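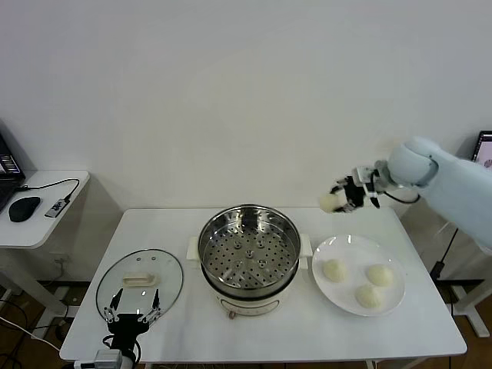
Citulham Tabletop Club
Minutes of the December meeting, 7:15 p.m.

1. Minutes of the last meeting
Accepted with one change. The score for the second Gresten playtest should read 27, and not 72 as printed. The member who won would like it known that the win stands.

2. Otari, revised rules
The publisher has sent a second rulebook for its siege game. It claims to fix the supply problem. The secretary read out the new supply section and the meeting was not persuaded. A clan cut off from the river still loses a full army in two turns, and the Osman player still starts next to the only open harbor. One member said the balance had been tested over 107 games. Another asked who played them, and the rulebook doesn't say.
Agreed to play it once more with the harbor closed until turn three – our own rule, to be written on a card and kept in the box. If Osman wins again the game goes on the sale shelf.

3. Gresten campaign
Four sessions played, 11 planned. The organizer reports that it is on schedule. Several players pointed out that session four ended halfway through a battle, which makes it three and a half. The map has been left set up in the back cupboard and two forts have moved since. No one admitted to this. Positions will be copied down at the end of each night from now on.
The proposal to let alliances be sealed in writing was put off again. It was felt that written alliances would be broken just as fast as spoken ones, with more paper.

4. Money
Balance is $746. A request to spend around a third of it on painted leader pieces for Otari was turned down, given item 2. Plain wooden ones will do.

5. Online scoring
The trial of the scoring app continues. It gave two different totals for the same game last month. Support has replied that this is expected – the meeting would like to know by whom. Paper sheets stay in use.

6. Any other business
Dice found under the radiator are in the tin.
New members' night: carried over.

Closed at 9:40 p.m. Next meeting: Otari, harbor closed. Bring pencils.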